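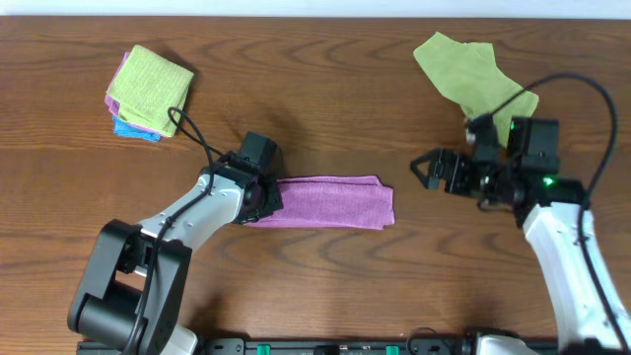 Cleaning cloths during folding, with three finished cloths stacked at upper left.

Clamlow, 2021-11-29. Drendik has extended its range of reusable household cloths and published a folding and storage guide to go with it. The cloths are supplied to letting agents, holiday parks and small cleaning firms.

The range is colour coded so that cloths used in different rooms can be kept apart. Blue is assigned to bathrooms, pink to general dusting and yellow-green to kitchens. Customers may set their own scheme, provided that it is displayed where the cloths are stored.

All cloths may be machine washed at 60 degrees. Fabric softener should not be used, as it coats the fibres and reduces absorbency. Cloths should be washed separately from cotton towels, which shed lint.

The guide sets out a flat fold. The cloth is laid on a table, smoothed by hand and folded lengthwise into a strip. The strip is then folded across its length to give a compact square. Folded cloths are stacked flat and may be stored on open shelving or in a drawer.

"Most of the queries we receive concern storage," said Yiran Zheng, product manager at Drendik. "Cloths go back into the cupboard in a heap and the colours get mixed. The guide gives cleaning staff one fold to learn."

The fold was tested from May at Achari, a holiday lettings company, where 3,000 cloths are in circulation. Abilio Bustamante, head of housekeeping at Achari, said the stacks had made it easier to check stock before changeover days.

The cloths are dispatched from the company's Burkden warehouse within two working days. Printed copies of the guide are included with trade orders.

Ends

Media enquiries: Drendik press office, Clamlow.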